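### 3.2 Erhebung in den Unterkünften

Die Befragung zur Informationslage vor Reiseantritt wurde im März in Trenow und Ponditz durchgeführt. Von 118 ausgegebenen Fragebögen waren 91 auswertbar. Erfasst wurden Buchungsweg, genutzte Quellen und die Abweichung zwischen angekündigter und vorgefundener Ausstattung.

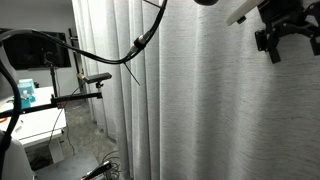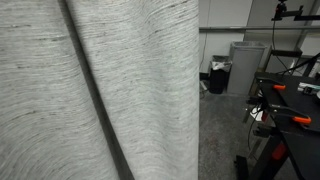
**Abb. 2:** Grauer Stoff, zwei Ansichten; links bzw. oben jeweils Bild 1, danach Bild 2.

Die Angaben wurden von zwei Personen unabhängig kodiert (Magagula, Beaulieu); strittige Fälle entschied eine dritte Kodierung. Als Abweichung galt jede Nennung, die einer Zusage im Buchungstext widersprach. Preisangaben blieben unberücksichtigt, da Cullico die Tarife während des Erhebungszeitraums umstellte. Gäste, die über den Veranstalter Kowalchuk gebucht hatten, bilden eine eigene Teilgruppe. Für Ponditz liegen keine Angaben zur Anreise mit öffentlichen Verkehrsmitteln vor; die betreffenden Items entfallen in Abschnitt 4.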